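Print this page | E-mail this page

August 25, 2026

Desktop teardown, Asido set. Carried on with the teleop collection for the PC disassembly task. 30 episodes attempted, 15 kept. Most of the ones thrown out failed on the same thing: the thumb came in too low and the fingertips closed on nothing. The Milošević checker flagged two of the kept ones for a gap in the joint log, so those need a look before they go in.

Started each episode with the side open and the hand already over the chassis. In June we started from the rest pose and spent half of every recording on the approach, and the policy learned a very nice approach and not much else.

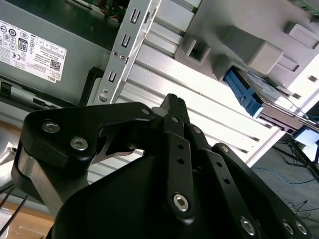

2 min read

Wrist view with the hand down by the power supply and the slotted rail. The ribbed metal panel blows out nearly white in the middle. Tried lowering the exposure, but then the dark recess past the supply goes to mush and the wires in it are hard to pick out. Left it on the old setting so the new episodes match the rest. Could fix exposure properly at the start of the next set – not halfway through this one.

The palm takes up a lot of the bottom of the picture. Daveck's loader crops from the bottom by default, which takes off palm and also some of the finger linkages. Turned cropping off for now. Ask whether the Emell people trained with it on.

Labels: using "reach", "contact", "grip", "release". Dropped "adjust" as we were each using it differently.

Total in the set is now 362. Still short on grasps at the blue drive bracket, nearly all of what we have is power supply. Next session do the bracket first, and turn the case between episodes.

Backup copied to the second disk. Checksums not run yet.

3 comments | 0 shares

We use cookies to improve your visit. Accept | Settings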